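Progress report to Mavden: comparison of hand-held grippers, second period

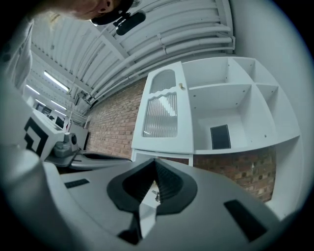
View from the gripper camera at the white cabinet with the glass door, Dusen site.

Dear all at Mavden, thank you again for your patience over the summer, and for the kind notes after our first report! We have now recorded 527 door and shelf trials with the Fiadzo hand-held gripper, and 1651 in total once the older Stoveo unit is added in.

The cabinet has taught us a good deal. Its knob is small and round and sits close to the top of the door, and the flat Fiadzo fingers tend to slide off it when the operator comes in from the side (the Stoveo pads hold better there, though they are clumsier inside the cubbies). We threw out 54 trials where tracking of the marker block was lost, mostly on quick wrist turns, and have asked our operators to slow down a little.

The wide lens does bend everything near the edges, and we spent longer on calibration than we had planned. I am glad we did, as finger positions now agree much better between sessions.

Next we would like to swap the pads between the two grippers and repeat the knob trials. With your approval of the remaining $3204 for spare fingers and a second lens, we expect to send the full comparison in November.

August 22, 2019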